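Litter Box Corner: Gallery and Notes

Home > Gallery > Utility Room > Litter Box Corner

Last updated 18th September

The utility room pages have always covered the sink, the shelves and the drying rack, and until now the litter box got one line at the bottom. Enough readers wrote in about it that it has a page of its own. The notes deal with one box for one adult cat, filled with plant-based pellets and scooped twice a day. The corner was set up in July and has been changed a few times since.

The room is small. It has a tiled floor, one outside door and a washing machine that takes up most of the far wall. The box sits in the corner between the door and the machine, where the cat can get to it without crossing anyone's path. We tried it under the sink first and found that we were kneeling to clean it, so it moved.

The box

A plain white plastic litter box, no hood. The hooded one we had before kept the smell inside, which the cat disliked, and the clips on the lid cracked in the second year. White shows dirt sooner than gray, and the walls get wiped down every time the litter is changed. We use dish soap and warm water. Bleach is out, and so is anything with a strong scent.

The bag is from Mahlangu and holds 12 liters. One bag fills the box twice with a little left over for topping up. The shop on Briser Street keeps it on the bottom shelf, behind the clay litter, and will put one aside if you call in the morning. Delivery is possible but the bags tend to arrive with a split corner.

The litter

Short, thin pellets that clump. They are bigger than clay grains and do not stick to paws as much. They still travel. A few turn up in the hallway every day, and one made it into the toaster drawer.

Depth matters more than brand. Too shallow and the clumps stick to the floor of the box and have to be scraped. Too deep and the cat digs a hole and throws the rest over the side. We settled on a depth that covers the first two joints of a finger.
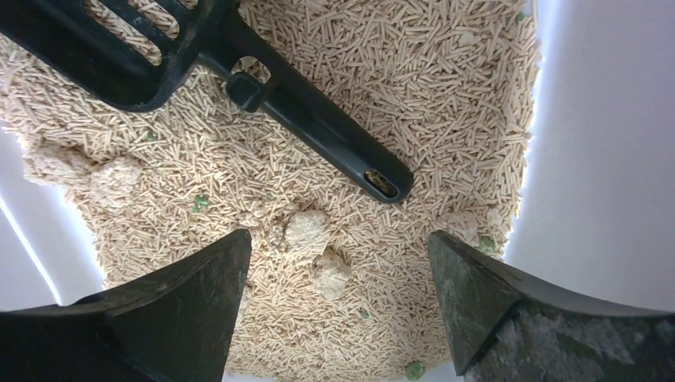
Pale pellets, black slotted scoop, and several clumps ready to come out. The one by the left wall is the largest.

Several readers asked about flushing, and Tondier wrote in to say that even where the bag allows it, a house with old pipes should not try, and that one blocked drain cost more than a year of trash bags. We have kept to bags. Local rules differ, so check yours before putting any cat litter in a compost bin or down a toilet.

The scoop

Black plastic with long slots. We went through two others first. The metal one scratched the floor of the box, and the scratches held odor even after washing. The other had round holes that were too small, so clean pellets came out with the clumps and a bag lasted half as long as it should have.

When buying one, take a handful of your litter to the shop in a jar and try it on the slots. A clean pellet should drop through with a light shake. If it needs a hard shake, the clumps will break up before the pellets have fallen, and the crumbs go back in the box.

The handle has a slot at the end for hanging. There is a hook on the wall above the bin for it, with a square of old tile screwed up behind so the paint stays clean. Rinse the scoop and let it dry before it goes back in the litter — pellets swell on contact with water and will glue themselves into the slots.

Scooping

Once in the morning and once after dinner. Start at the walls, where clumps like to stick, and slide the scoop in flat along the bottom. Lift slowly. Clumps from this kind of litter hold together well if they have had time to set, but a fresh one will fall apart, so leave it for the evening round if you can.

Level the surface afterward with the back of the scoop and top up with a cup of new pellets every second day.

The mat

A rubber mat with deep ridges goes in front of the box. It catches perhaps half of what the cat carries out. Fold it down the middle and tip the clean pellets back. The old bath mat was softer, but it had to be washed so often that it wore through.

The full change

Every two weeks. Empty everything into a double bag, wash the box, dry it with a towel and leave it by the open door until there is no damp left in the corners. The cat waits outside the room for all of this and complains. Keep a few scoops of the clean old litter to mix in with the new, especially if you are switching brands. We made the switch over three changes and had no accidents.

Storage

The open bag sits in a lidded tub on the shelf above the washing machine. The tub came from the Planderis storage range and was meant for flour. It keeps out the steam from the drying rack, and the measuring cup lives inside it.

Still to do

The light over the corner is too weak for the evening round and needs a brighter bulb. The lower edge of the door has a gap where pellets roll through to the step. A brush strip is on order.

More in this section: Sink and Drainboard / Shelves / Drying Rack / Back Door and Boots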